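Chapter 9
Storing Jewelry and Small Personal Articles

After studying this chapter, you should be able to:
Sort beaded, strung and rigid articles into storage groups.
Choose a sorting surface and prepare it.
Select a container by the length and construction of the piece.
Write an inventory line that another person can follow.

Key terms: strand, stringing material, terminal bead, nesting, staging surface, inventory line

9.1 Why small articles need their own method

Chapter 8 dealt with folded textiles. A folded shirt has a stable shape, stacks on other shirts, and can be found by color or by position in the stack. Jewelry and similar small articles have none of these properties. A necklace takes the shape of whatever it is laid on. A ring rolls. Two strands placed in the same container will cross, and the crossing tightens each time the container is moved.

The Fleton household survey, directed by Lorna Cabanatuan, recorded the storage of small articles in 66 bedrooms. The most frequent arrangement was a single open container holding every piece the owner had. The survey team then asked each owner to find one named item. Retrieval was slow where strands and rings shared a container, and it was slowest where the strands were longer than the container was wide. Damage followed the same pattern. Most broken strings were found in mixed containers, usually close to the clasp or beside the largest bead.

These results support a simple rule used throughout the chapter: separate by construction first, and by material second. Value, color and frequency of use are considered only after the first two divisions have been made.

9.2 The staging surface

A staging surface is the area on which articles are laid out before they are put away. It should be flat, soft enough that a dropped bead does not bounce, and large enough to lay the longest strand at full length. In most homes the bed meets all of these conditions better than a desk or dresser.

The bed has one drawback. Printed bed linen hides small parts. A gold-colored charm or a seed bead is hard to see against a floral or fruit pattern, and it may be carried off when the sheet is shaken. Where a plain sheet is not available, a plain towel laid over the work area is sufficient. Quilts and other bulky covers should be folded back toward the far side, so that the working area is a single layer of cloth over the mattress.

Containers are opened before any article is lifted. A strand held in the air while the other hand works at a lid will swing and catch.
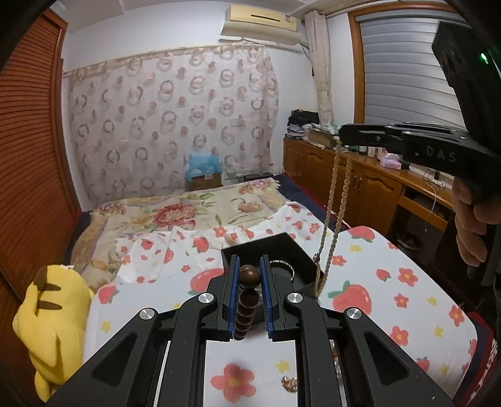
Figure 9.1 Sorting beaded strands and small metal articles on a bed. The open black box holds a silver ring.

9.3 Handling strands

A strand consists of beads, a stringing material and, in most cases, a closure. Prayer beads and some necklaces also have a terminal bead, larger than the rest, at which the two sides of the loop meet. The weight of the terminal bead is carried by a short length of string, and this length wears first.

Lift a strand at two points whenever possible. If it must be lifted at one point, let the remainder hang freely and lower it into the container end first. The lower beads settle on the base and the upper beads follow in a loose coil. Dropping the whole strand at once produces nesting — the condition in which loops fall through one another — and nested loops account for most knots.

Wooden beads are light and tolerate coiling. Glass and stone beads are heavier and should be laid in a single layer. Strands on elastic are stored without tension and are never hung from a hook.

9.4 Rigid articles

Rings, bangles and brooches keep their shape and can be stored close together, provided that hard stones do not touch softer metals. A small lidded box is adequate for a few rings. Larger collections call for a divided tray, such as the Lemaire pattern described in Section 9.6. Rigid articles and strands should not share a compartment.

Review questions

1. Explain why construction is considered before material when articles are sorted.
2. Describe the effect of patterned bed linen on the recovery of small parts.
3. Sioned Hughes owns 2 long wooden strands, a glass necklace and a brooch. Draw up a storage plan for her and write one inventory line for each article.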